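Projects > Design Studies > Student Work
Filed under: Tableware & Pattern

We use cookies to remember your settings. Accept / Manage

Blue on the rim, white in the middle: does a busy border change how we lay a table?
Project report, Vilhjálmur Eyvindsson and Tove Frandsen

1. What we wanted to know

Started from an argument over lunch. Does a patterned rim make a plate look bigger, smaller, or no different? And do people leave more room between plates when the border is loud? Supervisor Steinarsdóttir said pick one. We kept both, should of picked one.

Plates for the main part: blue-and-white rim, plain white center. The rim does all the work. Second set for comparison, all white, borrowed from the Ollport canteen.

2. Questionnaire

Went out in August. 112 answers back, 4 thrown away as blank. Main question was which plate looks larger, patterned or plain, same size both. Most said plain. Comments were better than the ticks – one person wrote that the blue "eats the edge", which we ended up using as a working title for a while.

Problem: the Drikex printer pulled the blue toward green on the paper copies. So the paper people and the screen people did not really see the same color. We kept them together. Probably wrong.
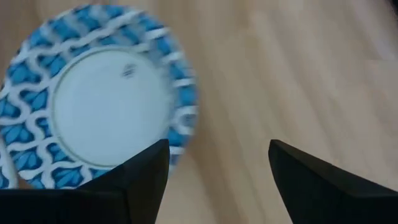
Then the question of what counts as the pattern. Vilhjálmur wanted to include everything on the plate. Tove wanted rim only. Went with rim only, and a mark from the maker is not pattern, it's a label. Drawings in the appendix leave it off.

3. Layout

Wooden surface, plates put down in loose groups, no cloth. Cloth was in the first plan but the Pradberg one had stripes, and stripes give people something to line up with.

Instructions kept short: put the plates where they look right. No mention of chairs or guests. About 46 layouts sketched in the end, some very rough, a few unreadable (wet sleeve).

What came out of the sketches:
– triangles and columns, over and over. Rows less than we expected
– gaps uneven almost everywhere
– patterned plates set further apart then the white ones, but not by much, and we would not bet on it

We measured gaps rim to rim. Center to center would have been easier to do and easier to check.

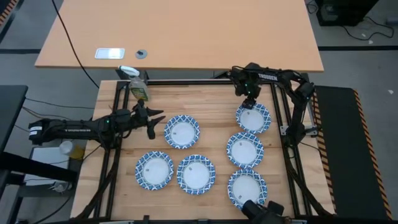 Tove Frandsen would go further and says the gaps tell us nothing about pattern at all, only about how far a person likes to reach, and that the same sketches done standing on the other side of the table would come out mirrored. Fair point. Not tested.

4. Next time

One blue. One question. Same side of the table for everybody, then swap. Try a thin plain line on the rim as the middle case between busy and white. Measure center to center.

Ollport plates washed and returned. Appendix A has the drawings, Appendix B the questionnaire wording.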